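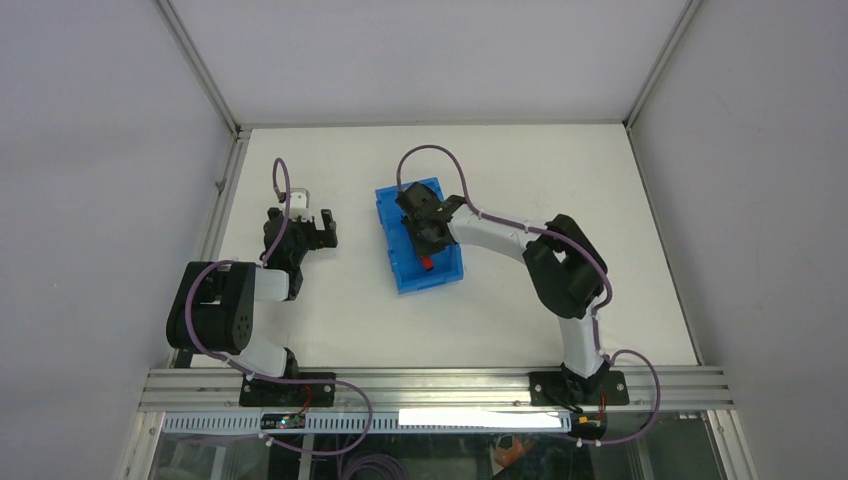 Search this list
Home Threads Members Help Log in
3 min read

Subject: Re: saying no and then feeling awful about it
From: Sabina Mollah
Date: 10/28/23

Kerstin, everyone,

quick one between two calls, sorry for the fragments. Meant to answer properly and kept putting it off. So improper answer it is.

Kerstin Lindemann wrote:
> I finally told my sister I won't host the family over the holidays
> this year. I said it the way we practiced in the group, short, no
> long excuses. She went quiet and then said "fine, I'll manage like I
> always do." That was 4 days ago and I have been writing apology
> texts in my head ever since. I haven't sent any. But I feel like a
> terrible person and I keep thinking, if setting a boundary was the
> right thing, wouldn't I feel better by now? Did anyone else go
> through this or did I just do it wrong?
> Kerstin

No, you didn't do it wrong. Feeling bad after is pretty much standard, at least for me and for most people I've talked to on here. You spent years being the one who says yes. Your stomach doesn't know yet that the rule changed.

My own version. I used to cover every weekend shift at Haberkorn, when I still worked the front desk there. Somebody asked, I said sure. Then one December I said no, I have plans (my plans were a bath and a book, which I did not say). My coworker was short with me for two weeks. I baked her a cake!! For having a day off. Still embarassed about that cake.

What I'd do differently, and take what you want from it:

Don't send the apology text. Write it somewhere else if you have to. I have a notebook for this, 15 pages of sorrys that never went anywhere. Some of them are quite good.

Her being dissapointed is allowed. That one took me forever. I thought if she's upset then I have to fix it, or take it back. But she can be upset and you can still not be hosting. Both things just sit there for a while.

Don't argue with the "like I always do" remark. It's a hook. Lieselotte wrote something smart about that in the spring, the thread on guilt sentences, worth digging up. She said to answer the question in the sentence and skip the music. There's no question in your sister's sentence. So no answer needed.

Do call her about something else though. I waited too long with my coworker and the silence got bigger than the thing itself. Ask about her dog, her knee, whatever it is with you two. Shows her the no was about hosting and you're still her sister.

And the "wouldn't I feel better by now" part - I don't think feelings are a good score card this early. When Gisela Böttcher ran the small group she had us write down the date of each no and one line about how we felt, then look again a month later. Mine went from "sick, want to crawl under desk" to "oh right, that." Try it maybe. A scrap of paper is fine.

One thing I'm less sure about. You wrote you gave no long excuses, and I know that's how we practice it. With family I do sometimes give one true reason. Just the one - "I'm tired and I want a quiet week." Rüdiger disagreed with me on this last time, he thinks any reason turns into a negotiation. Could be he's right for his family. His brother sounds like hard work. You know yours better than either of us.

Anyway you did a hard thing and then didnt undo it for 4 days running, and that's the part I would look at when you're lying awake.

Have to run, next call. Write again after you've talked to her, or if you haven't and it's eating you. Off list is fine too.

Sabina

PS Does anybody still have the worksheet with the practice sentences? My copy went with the old laptop. Lieselotte Gerlach maybe?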